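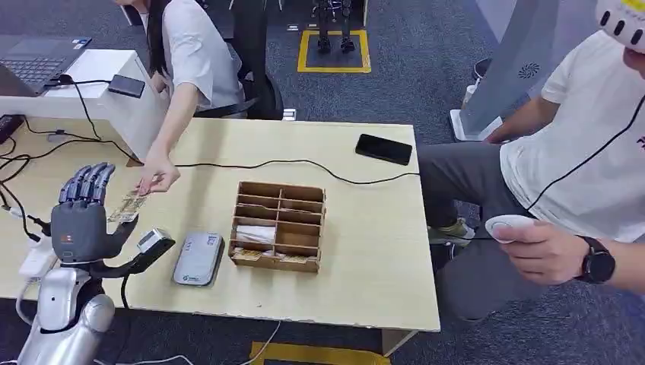
The Gososstead Money

My aunt left me a biscuit tin, a ferry timetable and 525 barnors, and I'd like to say I was sad about her first and curious about the tin second, but I opened it in the solicitor's car park with the engine running.

She'd lived on Barnora for most of her grown-up life. You won't know it. It's one of those islands that gets left off the weather map, and it has its own money, which the shops take and the bank on the mainland does not. I found that out on the Tuesday, when I stood at a counter with my notes in a neat pile and a very nice young man held one up to the window and said, was it from a game?

"It's from Barnora," I said.

"Is that the game?"

So I took a few days off work in February, when no sensible person goes anywhere by boat, and I went to spend my inheritance.

The ferry was called the Mizuno. There were eight of us on board, plus a goat, and the goat had the best seat. I'd planned to read but the sea had other plans, so I sat with my forehead on the cold rail and listened to a man telling his wife everything that was wrong with their kitchen. Three hours of it! I could draw you that kitchen now. By the time we came round the point and I saw Gososstead, all stacked up the hill with its lamps on at four in the afternoon, I was firmly on her side about the cupboards.

My aunt used to write to me about the place. Long letters, blue ink, no paragraphs. She wrote about the baker and the baker's feud with the other baker, and a dog called Admiral who met the boat every day, and a man called Arūnas Luik who ran the boarding house and owed her money. She never said how much. She only ever said, at the bottom, after the love and kisses, "Luik still owes me," as if I might be able to do something about it from a flat over a dry cleaner's.

Naturally I booked a room with him.

He was smaller than I'd imagined. I'd built him up over the years into a sort of pirate, and there he was in a cardigan, holding a torch, asking whether I'd eaten. I hadn't. He gave me soup with an egg in it and sat across from me while I ate, and neither of us mentioned her until the bowl was empty.

"You have her ears," he said.

I said thank you. What else do you say?

"She cheated at cards, you know."

I did know, as it happens. She'd cheated me out of my pocket money every summer until I was twelve and then taught me how she'd done it. I told him so, and he laughed so hard he had to put the torch down.

Next morning I went out to be rich. It's a strange feeling, having money that only works in one place. You look at everything differently. I bought a loaf from the first baker and then, feeling disloyal to nobody in particular, a loaf from the second. I bought a jumper I'd never wear at home. I bought a bottle of Tosance, which the woman in the shop told me was a liqueur made from some sort of berry and which I can tell you is a liqueur made from some sort of floor polish. I stood on the harbour wall and drank a capful of it and thought about my aunt, who had apparently walked along that wall every morning in her good coat. There was a dog there, waiting for the boat. It couldn't have been Admiral, he'd have been nearly 30. I called him Admiral anyway and he came.

By the afternoon I still had most of it left. There just isn't that much to buy in Gososstead once you've done bread and a jumper. So I carried the tin back to the boarding house and put it on the kitchen table, and I asked Luik what he'd owed her.

He didn't pretend not to understand. He went to the dresser and took out a school exercise book, and it was all in there in her blue ink, page after page of it. Every card game they'd ever played. Dates down the side, who won, how much. He turned to the last page and showed me the sum at the bottom, underlined twice.

"182," he said. "I was going to pay. I was always going to pay. But she said if I paid, we'd have to stop."

I turned back a few pages. She'd won nearly every hand for years, and in the margin beside some of them there was a tiny drawing of an ear.

"What's that?" I asked.

"That's when I caught her," he said. "She made a mark each time. She was very honest about it."

Well, I had to go and look out of the window for a bit after that. It was getting dark and the lamps were coming on up the hill, and somewhere below us the two bakers were shouting at each other across the street about a wheelbarrow.

When I came back he'd cleared the soup plates and was counting notes out onto the table, soft old ones, licking his thumb. 182 barnors. He pushed them across to me. I looked at them, and I looked at him in his cardigan, and I thought about the nice young man at the bank asking me if it was from a game.

"Have you got any cards?" I said.

He had. They were in the dresser too, under the string, and the corners were worn round as pebbles. He dealt. I let him win the first hand, and the second – the way she'd shown me – and he got quite pink and pleased and fetched the Tosance and two little glasses.

On the third hand I slid a queen up my sleeve. He didn't look up from his cards.

"Ear," he said, and passed me the pencil.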